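Home | Topics | Food and Kitchen | A to Z | Search

Ripening of fruit

Ripening is the last stage in the growth of a fruit, when it becomes softer, sweeter and more strongly scented. Most fruits also change colour as they ripen, though colour alone is a poor guide in many kinds. The process may take place on the plant, after picking, or partly in each, depending on the fruit.

Changes during ripening

An unripe fruit is usually hard and sharp or floury in taste. As it ripens, starch stored in the flesh of fruits such as the banana and the mango is broken down into sugars. Acids tend to fall, and the bitter, mouth-drying compounds found in many green fruits become less noticeable. The walls between the cells weaken, so the flesh gives under light pressure. Green colouring in the skin fades and yellow, orange or red colouring takes its place.

Scent comes late. It is made up of many substances in very small amounts, and chilling a fruit too early can stop some of them from forming. A tomato kept cold from the day it is picked may turn red and still taste of little.

Fruits that ripen after picking

Fruits are commonly divided into two groups. Those in the first, called climacteric, go on ripening once they have been picked at full size. Bananas, mangoes, avocados, pears, apples and tomatoes belong here. They give off a gas, ethylene, which speeds up ripening both in the fruit itself and in others nearby.

Those in the second group, called non-climacteric, gain little or no sweetness after picking. Oranges, lemons, grapes, strawberries and cherries are the usual cases. An orange picked too early will stay sharp however long it is kept.

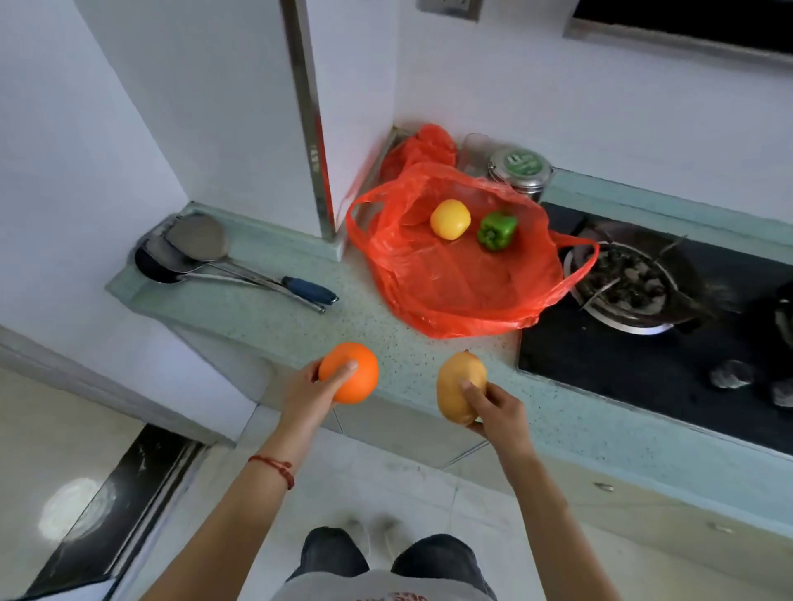

Reading time: 3 minutes

Peppers are generally placed in the second group, although some kinds change colour after harvest. A green pepper is in most cases an unripe one, and would have turned red, yellow or orange if left on the plant. Some varieties stay green when fully ripe.

Keeping fruit at home

Bananas and mangoes are damaged by cold and are best left at room temperature until ripe. A ripe mango can then be put in the refrigerator for a few days. Citrus fruit keeps for a week or so in a bowl and longer in a cool place. Pears ripen from the inside outwards and should be tested near the stalk.

Placing a hard avocado in a paper bag with a ripe banana is an old household method. The bag holds the ethylene close to the fruit. Sealed plastic does the same but also traps moisture, which encourages mould.

Commercial ripening

Fruit shipped over long distances is often picked firm and green. Bananas are carried cool to slow them down, then placed in closed rooms where warmth, damp air and a small amount of ethylene bring them on together. Apples are held in stores with little oxygen and may be sold many months after harvest.

See also: Citrus fruit; Ethylene; Food storage; Mango

Article by Eluned Gronow. Last revised Nov 19, 2018.

Contact | Copyright Plarel | Back to top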